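Melley House Manuscript Room
Collection Safety and Condition Checklist, with Comments
Inspection completed August 21, 2021
Inspector: Rupert Moser
Holdings covered: Nwankwo papers (drafts, letters, two unpublished novels); Stomier Press author files; signed first editions, cases A to C

Ratings: S = satisfactory, N = needs work, U = unsatisfactory, NA = not checked.

1. Room and exits

1.1 Both exits clear and unlocked from inside. S
1.2 Exit sign lit on battery test. S
1.3 Aisle between map case and first editions at full width. N
Comment: Cartons from the Stomier transfer are still on the floor on the window side. They hold reviewers' correspondence and galley proofs for the prairie sequence. Move to shelving before readers are admitted.
1.4 Step stool feet intact. N
Comment: One rubber foot missing. Tag and remove from use.

2. Temperature, humidity and light

2.1 Data logger running and in date. S
2.2 Humidity within the limits set in the handling policy. N
Comment: The logger shows 14 readings above the limit since May, all in the early morning. The typescript of the second novel is on acidic paper and should be moved to the inner cabinet until the dehumidifier is serviced.
2.3 Blinds down when room not in use. S

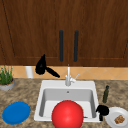 2.4 Display case light levels. S
Comment: The opening page of the poet's 1931 notebook has been on view since May. Turn to a later page or replace with the facsimile. Iron gall ink on this notebook has already browned at the fold.

3. Shelving and boxes

3.1 Shelves anchored to wall. S
3.2 No box stored above shoulder height if over the marked weight. U
Comment: Correspondence boxes 5 and 27 are both on the top shelf and both overfilled. Box 27 contains the letters to the magazine editors and has a split corner. Rehouse in two boxes each and update the finding aid.
3.3 Box labels match inventory. N
Comment: The inventory lists 249 folders for the Nwankwo papers. Folder 249 (fragment of a play, no title) was not in its box. A slip in the same box refers to the Stalomeck edition of the collected stories, so the folder may have gone out with the editors' loan – check the loan book first.

4. Pests, food and drink
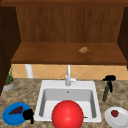

4.1 Insect traps dated and replaced. N
Comment: The trap under the poetry bay is out of date. Silverfish were found in it at the last check, and the bay holds the paste-bound chapbooks, so this one takes priority. The food rule needs restating in the reader guidelines, with storage spelled out as well as eating. A single small baked item on a shelf above a sink, something like a bread roll or a cookie, is enough to fail 4.2 if it is left uncovered overnight. Closed containers only, and none in the manuscript room.
4.2 No uncovered food left out overnight. N
4.3 No drinks at reading tables. S
4.4 Incoming gifts isolated before shelving. U
Comment: Two boxes of the poet's school readers went directly into the bay. Remove, bag and isolate.

5. Water

5.1 No manuscript storage on a wall that carries supply or drain lines. S
5.2 Floor water alarm tested. S 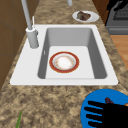
Image credit: Melley House

5.3 Lowest shelf clear of the floor. N
Comment: Clear in all bays except the oversize bay, where the broadside portfolios rest on the floor itself. Fit blocks.
5.4 Salvage kit complete. N
Comment: Blotting paper almost used up. Polyethylene sheeting present. The priority list inside the lid still names the diaries first; the current list puts the drafts of the first novel ahead of them, as no copy exists. Replace the list.

6. Fire

6.1 Extinguishers in date. S
6.2 Detector test recorded. S
6.3 Extension cords. N
Comment: One cord in use at the scanner table. Acceptable during scanning of the letters – not as a permanent supply.

7. Security

7.1 Reader register complete. S
7.2 Case locks working. N
Comment: Case B lock turns but does not hold. Inscribed copies moved to case C until repaired.
7.3 Loan book signed. NA

Items rated U to be corrected before the next reader appointment. Items rated N to be reviewed at the next inspection.
Signed: R. Moser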